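How to move your track inspection round from clipboard to patrol robot

If you look after a running track for a living, you know the walk. Out along lane one, head down, clipboard damp, stopping every few yards to write "kerb, cracked" again. We did it that way for years at the Wirkley ground, and last June we handed the long straight over to a small wheeled robot running Brevutau. I love it! I didn't expect to, and this page is for other ground staff who have been told they're getting one.

What you need

A robot set up with Brevutau (ours is on the basic route package)
A paper plan of your track with the fixed points marked
Your old defect book
Three people, at least for the first morning

Step 1. Agree who does what

Do this before anyone opens the box. At Wirkley the round used to belong to whoever was on earlies, and the first worry in the mess room was that the early shift would shrink. It hasn't. The hours went into repairs, which we'd been behind on for ages. Put it in writing though, and let the people who walked the round help write it. They know where the ground goes soft and which bits of edge the mower catches.

Step 2. Teach the route

Pick one straight to start with. Ours is driven in lane one, between the two white lines, with the kerb on the left. Walk behind the robot at its own pace the first time and keep a thumb on the stop button. Save the route with a name that everyone will recognise (ours is "Stand side", which beats Route_04 by a mile).

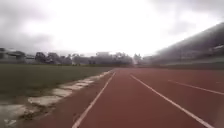 Lane one on the stand side, with the broken kerb along the infield.

Start with a grey sky if you get the choice. Low sun on a red surface gave us long shadows that Brevutau kept logging as cracks, and we spent a whole tea break deleting them.

Step 3. Load the old defects

This is the dull bit and it's worth every minute. We typed in 801 entries from the defect book, some of them in handwriting that only its owner could read. Give each one a place along the track and a plain word: crack, gap, chip, lifted, missing. Keep the list of words short or you'll end up with "bit gone" and "piece out" as separate faults.

Step 4. Set the limits

Brevutau flags everything until you tell it otherwise. Our first run came back with 220 flags, and a fair few were bits of grit. Go through them together, in the same room, and decide what counts. The people who'll be fixing the kerb should have the last say on this, as they're the ones who get the job sheet.

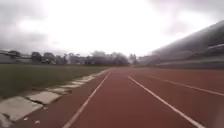 Can the robot decide which repairs get done first?
It can sort the faults by size and by how near they are to a lane, but the order of work stays with the ground team. We print the list, cross things out and scribble on it, and that paper copy is what goes out with the barrow.

Step 5. Keep one walk a week

Please don't drop the walk altogether. A person still picks up things that aren't on the list of words, like a drain that smells wrong or a gate that's been forced. We share it out so that everyone keeps their eye in, including the two newest starters, who had never done a round with a clipboard at all.

Step 6. Look back after a month

Sit down with a brew and ask what's better and what's worse. Better for us: less bending, no copying up at the end of a shift, and job sheets that say exactly where to go. Worse: the charging corner is a mess of leads, and the early shift can be lonely now that one of you is often over in the workshop. We've moved the tea break so it overlaps, and that has helped loads.

A note on the Rernine tablet holder: mount it at chest height. Ours was at hip height for a fortnight and everybody's neck complained.

Next page: adding the bends, and what to do about puddles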